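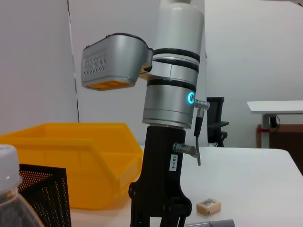 Page last changed: July

I went to see the woman behind the Kullico decluttering course expecting to be annoyed, and for the first half hour I was. She has taught it out of a rented hall in Ukbridge long enough to have a waiting list, and she would like you to own less.

"People think it's about tidiness," she said. "It's about decisions. Every object in your house is a decision you've put off."

I asked whether that was true of a colander. She allowed that it probably wasn't.

The course costs $1000 and runs for two weekends. For that you get a workbook, morning tea and a set of coloured stickers. I said you could get stickers at the newsagent. "You can," she said. "But have you?" I hadn't, though I can't say I'd felt the lack.

Where she lost me was the claim that her students save what they paid in fees within a year, because they stop buying things. I asked how she knew. She said they told her. I asked how many had told her, and whether she ever heard from the ones who went home and bought a new couch. "I don't chase people," she said. "If it didn't stick, they don't owe me an explanation." Fair enough, but it makes the claim hard to test, and it's still printed on the back of the brochure. 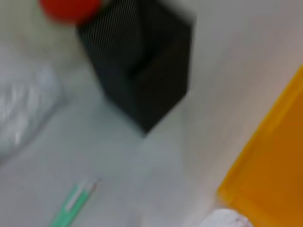 She was better on the subject of sheds. Her view is that most households have two lots of belongings, the ones they use and the ones they're paying to keep dry, and that the second lot grows whenever the price of storage drops. She used to rent a unit herself. "I had a bread maker in there. I was paying every month to house a bread maker, and I was still buying bread."

What does she make of Novus, the rival program, where you photograph everything before you part with it? "Now you've got the thing in your phone instead of the cupboard. I'd call that moving house." She laughed at that, and so did I, although I've kept photos of worse.

I pressed her on where it all goes. Her students take carloads to the op shop, and op shops pay to dump what they can't sell. She didn't dodge it. "Some of it's rubbish and it was rubbish when they bought it. I tell them that now. I didn't use to."

Has she ever regretted throwing something out? She thought for a while. "My mother's recipe tin," she said. "I'd copied out the ones I cooked. I hadn't copied the ones she cooked."

That story isn't in the workbook. I asked if she'd consider adding it, and she said she'd have to think about what it would do to enrolments.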